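Posting some notes on the Plumside council poll that went around this morning, mainly on method. I have no position on the race itself.

The headline figure has Tariq Rana ahead of Ronja Sjöberg by 4 points. The sample is 1000 adults, weighted by age, sex, ward and recalled vote from the last council election.

Read the base sizes before the percentages. The 1000 is everyone interviewed. The voting intention table drops don't knows, refusals and anyone under 5 on the likelihood scale, and the base gets a good deal smaller.

On the full sample the margin of error is near 3 points either way, per candidate. The error on the lead between two candidates is close to double that. A 4-point lead sits inside it.

The Hillitz ward breakdown is the part getting shared. It rests on 101 respondents, unweighted. Margin of error on that is close to 10 points. The pollster prints the base in the table footer and the local write-ups left it out.

Same issue with "Sjöberg collapses in Hillitz." The previous wave had an even smaller base there, so you are subtracting one noisy number from another. I would not plot it.

Question order: respondents were asked about the Holmgren bridge closure directly before voting intention. In the last wave the bridge item came after. Rana has campaigned on the bridge for months, so this could matter. It could also do nothing - there is no split sample to check it with.

Mode changed too. November was phone only. This wave is phone plus online panel, and the tables don't separate them. I have emailed to ask for the split.

Recalled vote weighting has a known weakness in low-turnout local races. People overreport having voted, and overreport having voted for the winner. With 2 waves we can't tell how large that effect is in Plumside.

The most useful table is the one on certainty to vote. Rana's supporters are older and say they are more certain. If turnout is low, that counts for more than the topline does.

Bindden ward was merged with its neighbor for weighting, presumably for lack of interviews. That is normal practice, and it is disclosed on the last page of the tables. 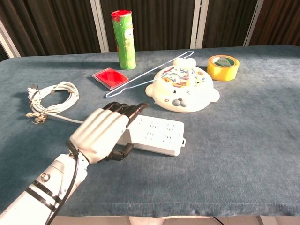 So for now I'm entering this wave in the average at reduced weight, with the ward figures left out. If the mode split arrives I'll rerun it and add the numbers to this thread.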